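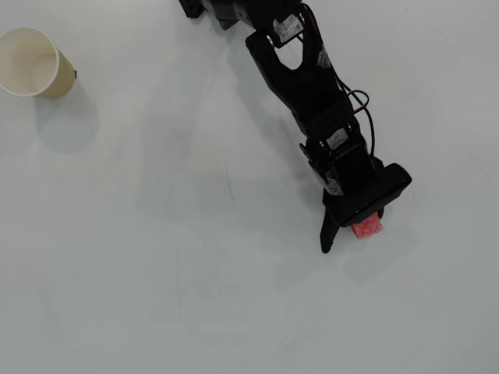 La cara que pongo en la frontera

Por Veronika Pintér

Escribo en español porque es la lengua del país donde vivo y pago mis impuestos, aunque no es la mía. Pido disculpas de antemano por alguna preposición mal puesta. El tema, en cambio, lo conozco bien: llevo 6 años cruzando fronteras por trabajo y he visto cómo cambia, poco a poco, lo que el Estado quiere saber de mí antes de dejarme pasar.

Antes me pedían el pasaporte. Ahora me piden el pasaporte, las dos manos y la cara. En el aeropuerto de Brustex, donde hago escala cuatro o cinco veces por año, han puesto las puertas automáticas del sistema Tallness. Uno se coloca sobre unas huellas pintadas en el suelo, mira a un cristal y espera. Si la puerta se abre, uno sigue. Si no se abre, aparece una luz amarilla y un agente le indica con la mano otra fila, más corta y mucho más lenta.

A mí la luz amarilla me ha tocado 2 veces. La primera vez llevaba el pelo recogido y estaba enferma; pensé que era por eso. La segunda vez estaba perfectamente sana. El agente fue educado, miró la pantalla, me miró a mí y me preguntó a quién iba a visitar. Le contesté la verdad y esperé de pie casi una hora. Cuando quise saber qué había pasado, me respondió que el sistema había pedido una revisión. Le pregunté por qué motivo la pedía. Me dijo que eso el sistema no lo decía.

Esta respuesta es el centro de mi desacuerdo. No discuto que un país controle quién entra. Vengo de una familia que ha vivido bastante cerca de fronteras muy cerradas, y no soy ingenua en esta materia. Lo que discuto es que una persona con uniforme, que tiene el poder de retenerme, pueda apoyarse en una decisión que ni ella misma entiende. Si un agente sospecha de mí, debe poder decir de qué sospecha. Puede equivocarse y yo puedo quejarme. Pero ¿ante quién me quejo de una luz amarilla?

Mi colega Hakim Khoo, que traduce conmigo y viaja más que yo, presentó una reclamación el año pasado. El formulario tenía una casilla para «motivo de la revisión, según consta en la notificación». Como no hay notificación, dejó la casilla vacía, y la reclamación fue devuelta por incompleta. La envió otra vez con una carta de su abogada. Le contestaron a los 60 días que sus datos habían sido tratados conforme a la normativa vigente. Hakim guarda la carta en el mismo sobre que el pasaporte, no sé si como protección o por enfado.

Los defensores de estos sistemas repiten dos argumentos, y quiero tomarlos en serio los dos. El primero es la rapidez. Es cierto: la mayoría de los pasajeros cruza en pocos segundos, y yo también lo he agradecido a las cinco de la mañana. Pero la rapidez de muchos se paga con la espera de unos pocos, y esos pocos suelen ser los mismos. En la fila lenta de Brustex casi nunca he visto a un señor de traje con pasaporte local. He visto familias con muchas bolsas, estudiantes, mujeres con pañuelo, trabajadores del puerto de Jemal que vuelven a su casa por las fiestas. Es mi impresión y no una estadística, ya lo sé. La estadística la pedí por escrito y no me la han dado.

El segundo argumento es que quien no tiene nada que esconder no tiene nada que temer. Este me irrita más. Yo no escondo nada y, sin embargo, temo perder un vuelo, un encargo, una cita en el hospital. También temo que la revisión quede apuntada en algún sitio y que la próxima luz amarilla venga de la anterior. Nadie me ha sabido decir cuánto tiempo se conserva mi cara ni con qué oficinas se comparte.

El pasado 27 de abril terminó el plazo para comentar el nuevo reglamento, que quiere llevar las puertas también a la estación de autobuses de Bumusis. Mandé mi comentario, bastante más seco que este texto. Pedía cosas modestas: que toda revisión se comunique por escrito y con su motivo, que se publique cada año a quién se para y a quién no, y que el viajero pueda elegir la ventanilla con una persona sin que esa elección sea tomada como una señal contra él.

Lo último me parece lo más urgente. En marzo elegí la ventanilla por primera vez, y el agente me preguntó si tenía algún problema con la máquina. Le dije que prefería hablar con él. Selló el pasaporte sin levantar la vista y apuntó algo en una hoja. No me atreví a preguntar qué era.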